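Equipment Review: Toy Kitchen Set for Tabletop Manipulation Work
Prepared for the Oltstead Student Robotics Club
Reviewer: Boonsong Bunnag, Faculty Advisor

Purpose of this review

The club was asked to report on all teaching materials acquired for the Mahawong project, in which students program a robot arm to sort, move and put away small household objects. This review covers the toy kitchen set sold under the name Flaramico. It is intended for advisors at other schools who are preparing a similar project and who must choose objects before the students arrive in January.

The set was used by two student teams on the same table. The review is based on their logbooks, on direct observation by the advisor, and on the comments students submitted at the end of the term.

Suitability for the task

A good object set for student work should offer a range of shapes and sizes while remaining safe to drop. The Flaramico set meets this requirement well. The dishes are light and tolerate rough handling. The play food is small enough to fit inside the bowls, so a team can begin with a plain pick-and-place exercise and move on to placing one object inside another without changing materials.

Dishes of different depths proved to be the most useful feature. A flat plate calls for a low approach and a careful release. A bowl must be approached from above, and the rim has to be cleared on the way in and again on the way out. Students who had planned one path for all targets found that they needed at least two, and their written plans improved as a result.

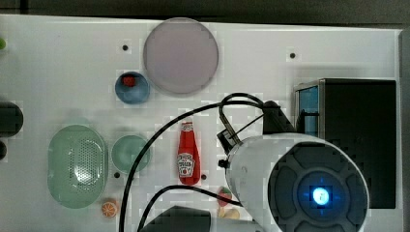 The color scheme also deserves mention. Much of the play food is bright, while several of the dishes are in soft shades. Against a white tabletop, our students' first detection programs found the red and orange pieces readily. The pale green and lavender dishes took more work, particularly under the overhead lights in the late afternoon. We regard this as an advantage for teaching. A set in which every piece is easy to find would leave the second half of the course with little to do.

Individual pieces

The ketchup bottle was the most requested piece. It is long and narrow and can be presented standing or lying down, and the two cases need different grasps. Teams were required to demonstrate both before moving on to the final exercise. The narrow neck is a poor place to grip, and most students settled on the body of the bottle after a few attempts.

The orange slice and the strawberry are satisfactory. Both are small, and small objects placed near one another led to a number of failed grasps in the first weeks. Advisors may wish to introduce these pieces one at a time.

The colander is the weakest piece in the set for this purpose. Its wide rim can be gripped, but its length causes it to swing if it is held at one end. The perforated center also confused one team's detection program, which reported the holes as separate objects. The club has since used the colander mainly as a destination - a place where food is put - and it performs that role without difficulty.

The spatula was received with interest but saw limited use. Its handle lies close to the table when set down, and students with less experience tended to bring the gripper too low. We recommend reserving it for the advanced team.

Table layout

The supplier's leaflet suggests spreading the pieces evenly over the work surface. In our experience this is not the best arrangement for a class. We asked students to keep the larger dishes toward the far side and the left, and to place the small food nearer the front, where it could be reached without passing over a dish. The position of the cables should be considered as part of the layout, and a slack cable should be checked through the full range of motion before any program is run at speed.
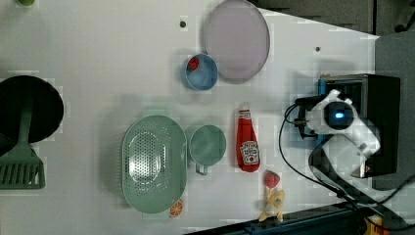 Dishes and play food set out on the work table, with the arm at the right.

Each team recorded its starting layout before a trial and restored it afterward. This took time, and some students considered it tedious. It was nevertheless the only practical way to compare one program with another, and we will keep the requirement next year.

Durability and cleaning

The club logged 900 grasp attempts with the set over the term. Two pieces were replaced, both after falls to the floor. The remaining pieces show light surface marks that have no effect on their use. All pieces were wiped with a damp cloth at the close of each session. Advisors should avoid polish or any product that leaves a shine, as reflections will interfere with the camera.

Comparison with the previous set

Before this purchase the club used the Ikano block set. The blocks are uniform, inexpensive and nearly impossible to damage, and they remain our choice for the first two class meetings. They do not prepare students for curved edges or hollow objects, however, and the move from blocks to dishes was a noticeable step for every team. Schools with funds for only one set should choose according to the length of the course. For a short course, the blocks are sufficient.

Rating

Variety of shapes: 5 out of 5
Durability: 4 out of 5
Ease of first use: 3 out of 5
Supplier documentation: 2 out of 5

The low mark for documentation reflects the absence of any weights or dimensions in the leaflet. Our students measured each piece themselves - a worthwhile exercise, but one that should be optional.

Recommendation

The Flaramico set is recommended for student clubs and introductory classes that have access to a tabletop arm and at least one full term of meeting time. The Oltstead club will continue to use it for the Mahawong project. Advisors who would like a copy of our measurement sheet may request one from the club office.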